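Shared Workspace Layout: A Bathroom Display Beside an Open Office
Keisha Abernathy
Interior Planning, Project Report 2
10 May 2021

Print this page | E-mail this page

The Flallcombe site puts bathroom fixtures and office work in one high-ceilinged room. My project looked at how the display half could be kept tidy without building a wall. I visited in April and drew a plan of the fixture side only.

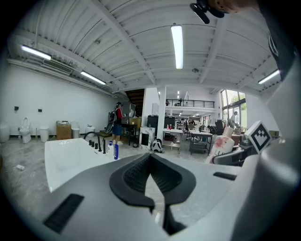
The first problem is storage. Stock, cartons and display pieces share the same wall, so a visitor can't tell what is on show. I suggest moving all packaging to the Achterberg storeroom and leaving a clear strip of 45 inches in front of the toilets. The concrete floor should be swept before any other work, and the dusty patches mopped.

The tub needs its own rule. Bottles kept on the rim should stay at the faucet end, where they can be reached from the front. The basin should be left empty and wiped down. My budget for shelving, bins and labels came to $200, and I spent $124 of it in the plan.

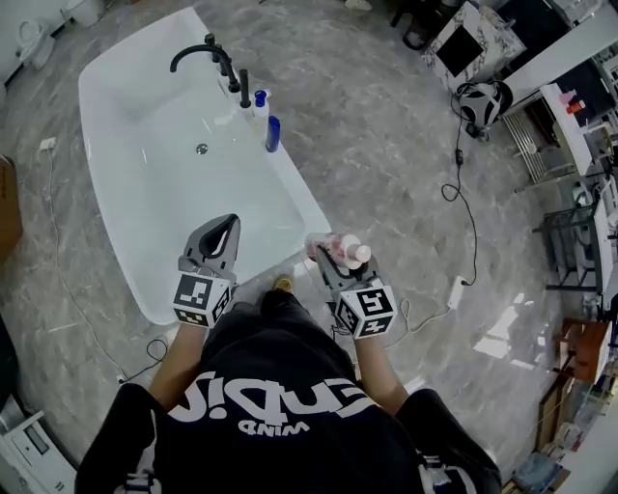

Figure 2. White freestanding tub with black deck-mounted faucet and a chrome drain.

I did not measure the office side. Lighting is also left out and will be covered in Report 3.

Shares: 45 | Comments (0)
Contact | © 2021 Brernano Student Projects | Back to top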